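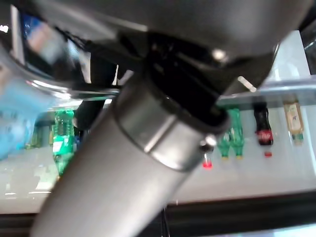 Brushed silver against matt grey, with the light on it.

Brushed metal and matt finishes: what works in my house

Posted by Alfie Bellamy on Friday, June 7, 2019
Filed under: Cleaning, Kitchen, Odd Jobs

I've had a run of emails about brushed metal again, mostly from people who've just had a new kitchen put in and are wondering why the fridge looks like a crime scene by teatime. So I've dug out my old notes and added a few bits I've learned over the winter, including a couple of things I got wrong last time (sorry to anyone who tried the vinegar tip on a black tap, more on that further down).

Find the grain first

Brushed metal has a grain, same as wood. On a fridge door it usually runs up and down or straight across, and on anything round, like a tap collar or a pan rim, it often goes round and round. Tilt your head until the light hits it and you'll see the fine lines. Whatever you wipe with, go along those lines. If you scrub in circles on a flat door you push the grease into the grooves and then wonder where the smears came from. I did this for years!

My everyday routine is very dull. Warm water, one small drop of washing-up liquid, a soft cloth wrung out nearly dry, wipe along the grain, then straight over it with a dry tea towel before it has a chance to dry by itself. The drying bit is what makes the difference where I live, as our water is hard as nails and every drip leaves a white ring.

Fingerprints

For the door of the fridge and the front of the dishwasher I use a tiny dab of baby oil on a folded cloth after cleaning. And I mean tiny. If you can see it, you've used too much and you'll be buffing until bedtime. It won't stop fingerprints, but they wipe off more easily afterwards. I do it every fortnight or so, or when my mother-in-law is coming.

Check your door first, mind. Ours at the old house had a clear coating on it from new, and oil just sat on top looking horrible. The booklet will tell you, if you still have the booklet. (Mine are all in the drawer under the oven with the takeaway menus.)

Limescale on taps

Soak a strip of kitchen roll in white vinegar and water, half and half, wrap it round the base of the tap and leave it for 12 minutes while you do something else. Rinse very well and dry. An old toothbrush gets into the crease at the bottom where the green stuff collects.

Now, the correction. Do NOT do this on black taps, painted taps, brass, or anything with a coloured finish. A reader wrote to say hers had gone patchy and I felt dreadful. For those, use plain soapy water and patience, and dry them every night if you can bear it. Keep vinegar away from marble and limestone worktops as well. And never, ever mix it with bleach, or use one straight after the other.

Matt paint and powder coating

Matt grey is everywhere at the moment, isn't it? Radiators, lamps, bike frames, my sister's entire downstairs. It looks lovely and soft until you rub it, and then you get a shiny patch that never goes away. Cream cleaners are the usual culprit, along with those white foam erasing blocks, which are really a very fine sandpaper. I took the finish clean off a desk lamp with one of those.

A damp microfibre cloth does nearly everything. For scuffs, put a bit of washing-up liquid on the cloth, dab and don't rub, and have two or three goes at it. For a stubborn black shoe mark on a matt radiator I've had luck with a soft pencil rubber, the white sort. Try it at the back first.

Small screws and knobs

The little shiny bits are what people notice, I think, even if they couldn't tell you why a room looks cleaner. Cotton buds, a drop of soapy water, five minutes with the radio on. Cupboard knobs get filthy round the back where your fingertips go, so take them off once a year (I do ours in December before everyone descends) and drop them in a bowl of warm suds. Keep the screws in an egg box in the order of the doors. They all look alike and they aren't!

While they're off, wipe the cupboard front where the knob sat. You'll be appalled.

If a knob keeps working loose, wind a few turns of cotton thread round the screw before you put it back. If the hole in the wood has worn too big, a matchstick with the head cut off and a dab of wood glue will fill it nicely. Leave it overnight.

Rust spots

Stainless steel can still get little brown freckles, usually from a wet tin or a scrap of wire wool left on the draining board. Bicarbonate of soda mixed to a paste, rubbed gently along the grain, rinsed, dried. Don't go near it with wire wool to fix the problem wire wool started.

What's in my caddy

Washing-up liquid, white vinegar, bicarb, baby oil, two old toothbrushes, a pot of cotton buds, and a pile of cut-up pillowcases. That's the lot. Old cotton pillowcases make the best buffing cloths going. Wash them without fabric softener or they'll smear.

Next time I'll do oven shelves, as promised to everyone who asked. If you've got a good method for shower screens, do leave it in the comments, because I'm losing that battle and would be glad of the help.

Comments are open on this post. Related: Getting candle wax out of a tablecloth | Sticky drawers | Descaling the kettle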